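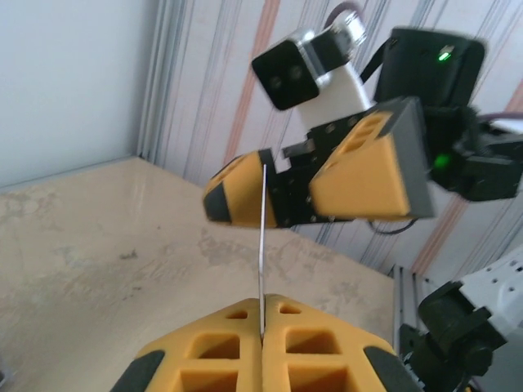 Progress on the Kos cell, December 2018

The Kos cell has had a very good quarter, and most of the credit goes to a change that sounds dull on paper: we now look after the two arms as one machine. Until October each arm had its own setup sheet, its own fault log and its own idea of where the middle of the table was. They now share all three. The exercise we use to check them is the rod handover, where one gripper holds a thin metal rod upright by its lower end and the other comes to the top of it. It is a lovely test because a thin rod forgives so little. The yellow fingers have to close squarely along the whole of their inner faces, and any lean at the bottom becomes a bigger lean by the time you get up to the other hand.

Fingers and pads

The fingers were the largest item on the maintenance line of your grant, so you will want to know how they are doing. We are very pleased with them! The open lattice shape has stood up well to daily use, and we have replaced only one finger since the last report, after a collision that was entirely my fault (I had loaded the old table height). The black pads wear much faster than the fingers do. We had been changing them when somebody noticed a slip, and by then a day of runs was usually spoilt. Nermina Đorđević suggested changing them by cycle count instead, and after some trial and error we settled on 4000 closings. Slips during handover have dropped so far that I stopped keeping a separate column for them.

Pads are now cut to a template that hangs beside the bench. Old ones go in an envelope with the arm and the date written on it, and we have learnt a good deal from looking through those envelopes. The left arm wears its pads towards the tip, the right arm more evenly. We think this is down to the approach angle on the left, and a small correction is being tried now.

Joints and cables

The wrist joints were the weak spot in the spring. Two things have helped. We re-seated every servo horn with fresh screws and thread lock, and we moved the cable clips further back so that the leads have a proper loop at the wrist and don't pull when the hand tilts. The second change took one afternoon and I wish we had done it a year ago. Since then we have had no lost connections on the left arm and a single one on the right, which we traced to a plug that hadn't been pushed home.

The start-of-day check is down to 20 minutes, including the warm-up. It goes: power on, lights at every joint, full open and close on each gripper, camera check, then the rod. If the rod handover fails twice the cell stays off until someone has found out why. That rule was unpopular for a week or so. It has saved us a great deal of bad data.

Cameras

Both wrist cameras were taken off, cleaned and recalibrated. The mount on the left arm had crept round slightly on its bracket, which explained a puzzling offset that two of us had been chasing in the software. We have added paint marks across the screw heads so that any movement shows at a glance.

Spending

Parts have come in under plan. The Brotametti order for spare servos arrived complete, and 6 of them are on the shelf as a reserve. We bought 200 pads' worth of rubber sheet from Zostden, enough to see us well into next year. I would like to move the underspend into a second calibration plate, so that the Muludov site can stop borrowing ours, and I'll send the form for that separately.

Next quarter

We want to run the handover in both directions, with each arm taking its turn underneath, and to finish the left arm correction first so the comparison is fair. Nermina is writing the pad change and cable routing up as a short guide for Muludov, with a draft ready for your visit. Please do leave time to try the start-of-day check yourself while you're here, it's great fun when the rod goes across cleanly.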